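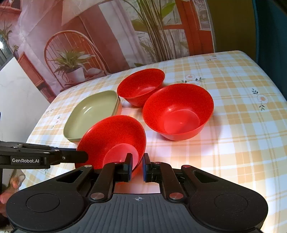 Bowls and cloth, July, just after 2 in the afternoon

Got the red bowls out on the checked cloth today and I'm so pleased with them! The saturated red holds up beautifully against the white, yellow and light orange squares. I'd been sure the cloth would fight with it (I'd argued for plain grey, as Maëlys will happily remind me) and I was wrong. The thin double lines are a nice bonus too, handy for judging where a bowl sits once you've stopped staring at the colour.

The olive dishes stay in the set. Hilkka wanted to swap them for something brighter from the Saliba box, but that muted green next to the red is the best pairing we've tried so far. They nest really closely, rims almost touching, and the rounded corners make a good change from all the circles.

Nesting order for the reds, so I quit getting it wrong: widest at the bottom, smallest on top. Sounds obvious. It is less obvious when they're spread over the table at different distances and you go by eye, and twice this morning I picked the middle one as the biggest. Maëlys suggested a dot of tape underneath each. I'd like to hold off on tape until we've settled on the washing routine, or we'll be scraping glue off by August.

Glare: small highlights on the inner walls and bases, and a little white one on the green. I don't mind them at all, they help you read how deep the bowl is. Hilkka finds the one on the green distracting and would like to try the Takex diffuser over the window side. Fine by me, it's on the shelf behind the paint tins. Colour notes should be done both ways if we do that, with and without.

The inside bases look lighter and pinker than the walls. I've put them down as "red, lighter base" in the Livanik sheet. Maëlys had "pink" for one and "coral" for another and we had a very enjoyable argument over tea about what coral is. No result.

Cloth care: cold wash, line dry, iron the corners only. The last one went through the dryer at Walatton and came back 3 cm shorter, and that was a lovely cloth.

Still to do
- sheet: add a row for the olive dishes, stacked and unstacked
- ask Hilkka where the spare cloth clips ended up
- try the bowls upside down on the checks, I have a feeling the outsides will look great
- order felt pads, pack of 125 is the cheapest per piece and we'll use them eventually

Tea towels are in the second drawer now. Please leave them there!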